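Jumska H2 Hand for Bench Assembly Arms

Product no. 200-H2
Page updated 2019-10-23

The Jumska H2 is a fingered end effector for light assembly and sorting at a fixed workbench. It is sold as a complete kit: hand, forearm section, wrist coupling, mounting bracket and signal cable. Fitting takes one person with a hex key set. The forearm runs on 24 V from the arm controller, and no second supply is needed at the bench.
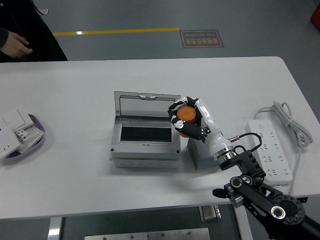

Grip mode is set per task in the Ivholm control software. Wrap mode closes the fingers and thumb against a round part and holds position until released. It suits upright cylinders such as the orange one gripped here beside the distribution box with its lid open. Pinch mode is for flat parts, including switch plates like the white one in the tray. The signal cable should be left with a free loop between forearm and bracket – a tight run will limit wrist travel.

Supply voltage: 24 V DC
Stored grip programs: 56
Warranty: 2 years
Finger covers: black, replaceable as a set

Not included: arm, controller, table, trays.

The Đào adapter plate for older arms is listed separately and ships from November. Orders and drawings: Fouad Abdel Rahman, Jatelow sales desk. Please state the arm model and flange pattern when asking for a quote.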